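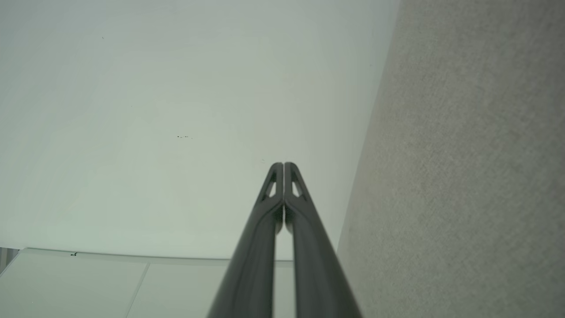

Watus

A small dataset of household chore notes, plus the script that tidies them up

What you get

Watus is a collection of notes that people in Urkholm left for the other people they live with. Fridge doors, bathroom mirrors, the backs of envelopes. There are 95 notes from 19 households, typed up by hand and sorted by subject. Dishes lead by a wide margin. Laundry comes second and is much angrier.

The last release was March 2024.

Files

notes.csv – one note per row
households.csv – size of household, type of home, whether there is a dishwasher
subjects.txt – the list of 6 subjects, one per line
clean.py – strips stray spaces, fixes quote marks, leaves the spelling alone

Columns in notes.csv

id: a number. The gaps are notes that were withdrawn by their authors after an apology.
household: matches households.csv
subject: dishes, laundry, trash, furniture, pets, other
text: the note as written, capitals included
tone: 1 (polite) to 3 (underlined twice)
reply: what somebody wrote underneath, if anybody did

Furniture

Most of these notes are about things left on the couch. Tănase, the first version of the subject list, filed them under laundry if the thing was clothing. That made every couch argument look like a washing argument, so furniture is now its own subject and the old rows have been moved.

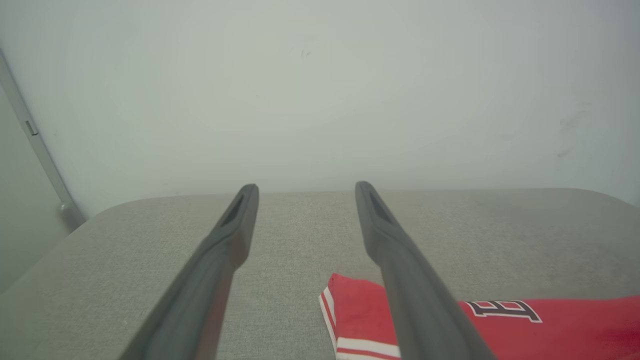
Gray upholstery, subject: furniture.

Laundry

The rule is simple enough. If the note wants something washed, dried, or folded, it is laundry. If it only wants the thing gone, it is furniture. "Is this clean?" was argued over for most of an evening and ended up under laundry.

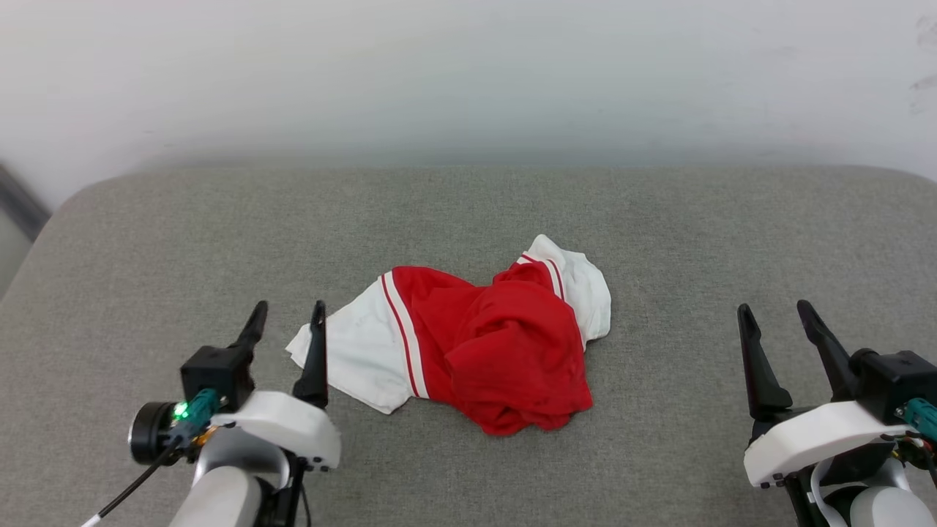
Red-and-white garment on a gray seat. Laundry or furniture, depending on the note.

Running the script

You need Python 3 and nothing else. Put clean.py in the same folder as notes.csv and run it. It writes notes_clean.csv and will overwrite an older one without asking.

Known problems

Tone was scored by one person, who also has housemates.
Almost 6 rows look like shopping lists. They may be very cold notes.
The "other" subject is mostly thermostats.

License

Use it for whatever you like, with credit to the Troltent project. Please don't try to work out who lives where. Urkholm is small and they are still sharing kitchens.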